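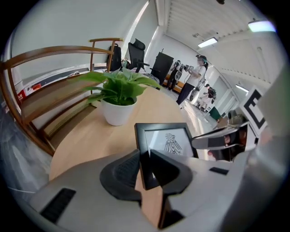 Page 2 of 2

Reading time: 4 minutes

Budgeting for a set of hand-held grippers: what have I left out?

Macarena Bustamante
I look after equipment at Kurside, where we have a long room that we use for recording everyday handling tasks. Picking up a picture frame, moving a plant pot, that sort of thing. People hold the grippers and do the task by hand, and the recordings go to the group that trains the arm. You can see the room in the photo at the top, with the round table we do the small objects on.

We have been working with grippers on loan and they go back in November. I have been asked to put together a budget to buy our own. I have a quote from Stelta for the grippers and the mounted cameras, and that part is clear enough. What I don't have is a feel for everything else. The quote says "consumables as required" with no figure next to it, and my manager will not sign anything that says "as required".

What I have down so far:

- grippers, Stelta quote
- spare finger pads, £83 a set
- marker cards, printed in house
- storage, not priced
- £200 for objects to pick up

Is the £200 silly? And should I buy a complete spare gripper, or spare parts only? Everyone wants to work at the same time, so if one goes down somebody is standing about.

Quinlan
I did this exercise two years ago for a similar room so I will go through it in the order I wish I had done it.

Pads first. If yours are the black fingers with the ribbed pad on the inside, as in your photo, the ribs are what goes. Ours wore smooth in the middle well before the jaw itself had anything wrong with it. Ask Stelta if they sell the pad separately from the jaw. If £83 is for pads only I would query it, and if it covers the whole finger it is fair. Buy at least a set for every gripper at the start and put it in the main order so you don't pay delivery again.

Marker cards. Printing them yourself is fine but use a matt stock. We had ours laminated and the ceiling lights bounced off them. Your room has a row of strip lights and a bright window, so I would test a card on the table before you print the lot. They need to be flat and the right size, measured with a ruler after printing, as our printer was set to "fit to page" and we lost a morning to it.

Cables. I think I can see one hanging down from the gripper the woman further back is holding. If you are buying the wired sort, put in spare cables, longer than you think, and something to keep them off the floor. Ours failed at the plug end. It was the cheapest line in our budget and the one that stopped work most often.

Storage for the recordings cost us more than the pads did. Work out one day's worth from the loan kit, multiply by the days you plan to run, then double it for the backup. Do it before the loan kit goes back, while you can still measure it.

Spare gripper: yes, a complete one. You said yourself that people end up waiting.

Millach
£200 for objects is plenty. Charity shop. Frames, pots, mugs. You will want a lot of different ones and you don't need good ones. Take the glass out of the frames.

Also real plants need watering and they change shape, ours looked different every week. Might matter to your people or might not.

Macarena Bustamante
Thank you both. The £83 is for the whole finger, I rang and checked. Stelta will sell the pads on their own but only by the box, so I have asked for that price in writing.

I had nothing down for cables at all so that has gone in. Storage I will measure this week. Quinlan, did you put the spare gripper under equipment or under maintenance? Ours come out of different pots and the maintenance one is nearly empty.

Quinlan
Equipment, on the same order as the rest. We tried to add another under maintenance the next year and it was turned down.

Related
Loan or buy for a short recording project
Which card stock for printed markers?
Getting a written price for consumables
Gripper pads worn on one side only
How long do you keep raw recordings?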